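Sorting out the block tub

October always makes me want to tip things out. I started with the linen cupboard, lost interest at the pillowcases, and ended up on the floor with the big block tub from the back room, which hadn't been properly emptied since we moved to Jatberg.

I bought most of what's in there at a garage sale, 107 pieces for 2 dollars, which I still bring up at family dinners. The trouble is that it was several toys mixed together, and we've been adding to the muddle ever since. There are wooden blocks with holes through the top that belong with a peg stand, there are plastic cubes that snap onto each other, and there's a layer of crumbs and pencil shavings at the bottom that I won't go into.

So I made a cup of tea, wiped the white table down and put a few bits out to see what we had. I do love the colours! The green has such a nice grain to it, and that pink flower has always been my favourite piece, though I couldn't tell you what set it came from.

A bit of wood and a bit of plastic, all in together:

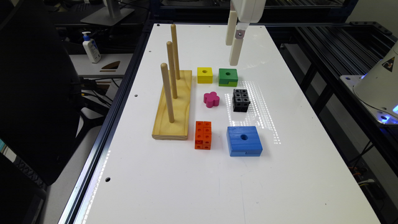
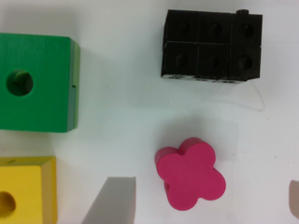
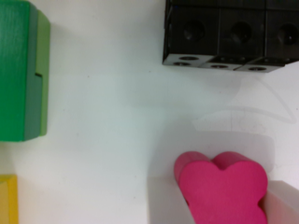
What stays and what goes

The peg stand stays, no question. It's a plain pine-coloured thing with three dowels, and small people will happily load it up and pull it all off again for as long as you can stand to watch. The wooden pieces are going to live in their own bag beside it (the old Gunawan rice bag, which is good strong cotton and has a drawstring).

The snap cubes are harder. I'd like to keep them joined up by colour, black with black and orange with orange, but I know perfectly well they'll be one long stripy snake by teatime. I've given them the Jolar tin with the tight lid and I'm hoping for the best.

I did look up whether you can still get spare wooden pieces to match. The Prundidus catalogue has something close, but only as a whole new set, and we are not short of blocks in this house.

Next is the dress-up box, once I've found the other wing.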